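Sim demos for the bag task, November

The wrist view set now has 131 demos, all in simulation. I drive the arm by hand and log joint angles, gripper width and the wrist camera at each step. Cor Bakker replays them at night and drops any that don't match the log.

Soft bags are the slow part. The cloth solver needs a smaller time step once the gripper touches a fold. 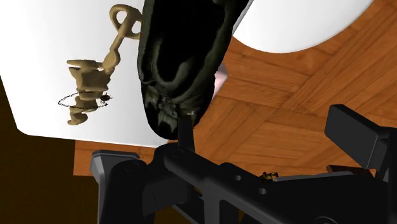 Still to do

Rerun the 11 demos with bad timestamps. Ask Vimala about clutter on the white table.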